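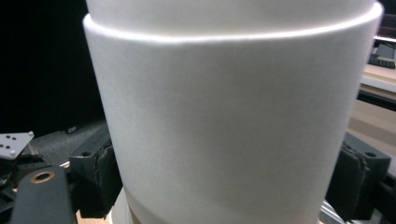

Luana Quintana nous demande si la pince va lui prendre son poste, et si oui, pourquoi c'est à elle de lui apprendre à tenir un gobelet. Bonne question, on y revient plus bas. D'abord les astuces, notées vite fait à l'atelier entre deux séries.

Prise du gobelet
Un patin de chaque côté, face à face, même hauteur. Sinon ça pivote. Serrer doucement, s'arrêter dès que la paroi marque. Sur du blanc mat on voit mal la marque, passer le doigt.
Ne pas serrer sur le bord du haut, ça ovalise et le couvercle ne tient plus.

Patins
Quand la bande s'effiloche sur le bord, la changer. Pas la recoller, on a essayé, colle partout. Nettoyage chiffon humide, jamais d'alcool sur les nôtres. Les vis : un quart de tour de contrôle à la prise de poste. Bagues des biellettes, souffler la poussière, pas d'huile.

Rythme
La ligne Takport sort 426 gobelets par poste. À la main on était à 155. Sauf que celle qui surveille ne s'assoit plus, elle court entre le Takport et le bac de rebuts. Donc : un tabouret haut à coté du bac, et on tourne toutes les 30 minutes. Pas une heure, à une heure on ne voit plus les défauts.

Poignets
Moins de douleurs depuis août, tout le monde le dit à Cledberg. Par contre la nuque, a force de regarder l'écran de contrôle. Remonter l'écran à hauteur des yeux, un carton plié suffit en attendant le bras.

Arrêts
Noter chaque arrêt au crayon sur la feuille. L'appli du Stakport en oublie, et après on discute avec le bureau pour rien. Gobelet coincé : arrêt complet, puis la main. Toujours dans cet ordre, même en retard.

Pour Luana
Deux postes ont changé de nom chez nous, aucun supprimé pour l'instant. À Assunção ils ont obtenu la formation payée et une prime pour celles qui règlent les pinces. Demander par écrit, avant l'installation. Après c'est plus long.

Réf. de la bande de rechange : 166, tiroir du bas. Prévenir quand il en reste deux.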